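Udden: Frequently Asked Questions
Accounts, Play and Events

The answers on this page apply to the mobile edition of Udden, a turn-based puzzle and card game published by Sonddale. Questions about the tabletop edition should be sent to the address in its rule booklet.

Getting started

Do I need an account to play?

No. The first 11 chapters may be played as a guest. A Sonddale account is required to enter guild play, trade cards or take part in ranked matches. Guest progress is carried over when an account is created on the same device.

Is an internet connection required?

Chapter play and the practice board work offline. Rewards earned offline are credited the next time the game connects. Ranked matches, guild raids and the card exchange require a connection throughout.

How many cards are in the game?

The current collection contains 286 cards. Cards withdrawn from the exchange stay in the collections of players who already own them and may still be used in chapter play.

Accounts and devices

Can I use one account on more than one device?

Yes. An account may be linked to a maximum of seven devices, but only one may be signed in at a time. Signing in on a second device ends the session on the first. A ranked match in progress at that moment is paused for the length of one turn timer and is then recorded as a loss.

How do I move my progress to a new phone?

On the old phone, open Settings, select Account, and choose Transfer. Enter the code displayed there on the new phone. Each code may be used once. Please do not delete the game from the old phone until your collection has loaded on the new one.

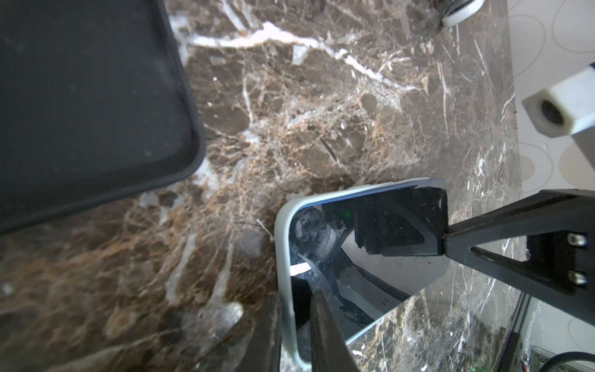 Progress is stored with the account and can be moved from one phone to another.

What if I no longer have my old phone?

Sign in on the new phone with the email address linked to your account. If no email address was linked, submit a recovery request through the Help menu. You will be asked for your player name, your guild (if any) and the names of several cards in your collection. Guest progress that was never linked to an account cannot be recovered without the original device.

May two members of a household play on separate accounts?

Yes. Each player should have a separate account. Household members may join the same guild and trade with each other under the normal exchange limits. They will not be matched against each other in ranked play.

Cards, traits and upgrades

What does the Pakari trait do?

A card with the Pakari trait stores one charge whenever an opposing card is healed. Charges are spent automatically when the card's skill is used, and each charge adds to the skill's damage. Charges do not carry over between battles.

Does Pakari work with shields?

No. Restoring a shield is not treated as healing. A skill that restores both health and a shield produces one charge.

Can an upgrade be reversed?

Upgrades to a card's level are permanent. A trait may be reset once each season at no cost, and after that in exchange for trait dust. All dust spent on the original trait is returned.

Why did the value of my Jayasinghe deck change?

Jayasinghe is one of the preset decks offered to new players. Its value is worked out from the current strength of each card and changes when a balance update is released. Cards in a preset deck are never removed or replaced by an update.

Guilds and events

When do guild raids begin?

Raids open each Saturday at 9:00 a.m. and remain open until the boss is defeated or the weekly reset takes place. Members who join a guild after a raid has opened may take part in the following raid.

How are raid rewards divided?

Every member who completes at least one attack receives the base reward. Additional rewards are based on total damage. In the February season, 3,403 guilds reached the top reward tier, and the same thresholds remain in force for the current season.

Can a guild leader be replaced?

If a leader has been inactive for over 30 days, any officer may request a transfer of leadership through the Help menu. The leader is notified by email and may decline the request by signing in.

Conduct and support

How do I report another player?

Open the player's profile and select Report. Reports are reviewed by the player conduct team under Arben Leka. The outcome of a review is not shared with the person who made the report.

How do I appeal a suspension?

Reply to the suspension notice from the email address linked to the account. Each suspension may be appealed once. Purchases and collections are kept while an appeal is being considered.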